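Robotics › Laboratory Practice › Course Texts

Chapter 5
Choosing Between Grippers

Most people who set out to compare two grippers have already decided which one they like. It is usually the newer one, or the one that came in the nicer box. They then spend a fortnight collecting evidence, and the evidence is kind to them, and a report is written with a graph in it. The aim of this chapter is to make that sort of report harder to write.

In Chapter 4 we looked at a gripper as a machine on its own: how far it opens, how hard it squeezes, how quickly it closes. Those figures are easy to find and pleasant to quote. They also tell you very little about whether the thing can pick up a grape. For that you need an arm, a task, a surface with some awkward items on it, and enough patience to run the same trial until you are sick of it.

5.1 What counts as a trial

A trial is one attempt, started from a written starting position and ended by a written rule. Both halves matter. In the Hirnthorpe study, which we return to all through this chapter, two grippers were tested on the same kitchen tasks. The Rengifo was a plain two-finger design with flat pads. The Notetti had softer fingers, a good deal more travel and a much longer manual. Each was given 200 attempts.

The first set of results had the Notetti well ahead, with 149 clean grasps. It was then noticed that the operators had been nudging objects back into place between attempts when the Notetti was fitted, and leaving them where they fell when it was the Rengifo's turn. No one had meant to. The whole lot was thrown away and begun again on a Wednesday, with a ruler.

Yutong Xiong, who ran the second round, added a rule that we recommend to every student: the person who resets the objects must not know which gripper is up next. This is a nuisance to arrange. It needs a screen, or a second room, or a colleague willing to stand in the corridor. Do it anyway.

5.2 Simulated trials

You will probably not be allowed to start on real hardware. At Ziltstead the students run 380 simulated attempts before they are given a key to the lab, and the repair bill has come down as a result. A simulator resets itself, never gets bored and has no favourite. It also has its own ideas about friction, which are discussed in section 5.4 and which you should read before you believe anything.

A fair choice of objects matters as much here as it does on the bench. It is tempting to fill the counter with cubes. Cubes are easy to model and every gripper ever sold can lift one, so the scores come out high and equal and you have learned that cubes are cubes. Better to pick things that differ in the ways a gripper cares about – thin rims, curved sides, small round items that roll, flat ones that offer no edge to get hold of. 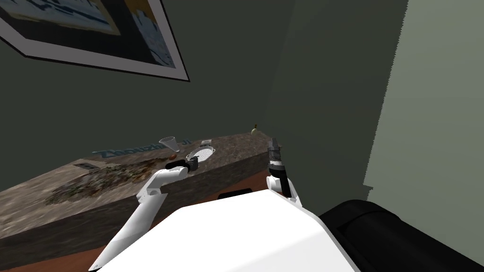 Figure 5.1 A simulated kitchen counter with two arms. The left gripper reaches over the stone near a mesh strainer; the right is held upright. A clear cup and a small round object are also on the counter.

Look at the strainer and the cup before you look at the arms. How would you write a starting position for each, so that a stranger could set it up again from your notes? "On the counter" will not do. Neither will "tilted a bit". Write down where the object is, which way it faces and what it rests on, then give the page to someone else and see what they build. The result is often humbling, and it is cheaper to be humbled now.

Decide too what the other arm is doing. With a two-armed robot, an arm that is parked in one place for the first gripper and in another for the second has become part of your experiment, whether you invited it or not. Choose a parked position, record it, and check it at the start of every run.

Section 5.3 sets out a scoring sheet. Bring a pencil, as you will want to change your mind about the word "dropped".

Related chapters
Chapter 4: Force, Stroke and Speed
Chapter 6: Where to Put the Camera
Chapter 7: Controllers and Their Excuses
Appendix B: Blank Trial Sheets

14 shares · 3 comments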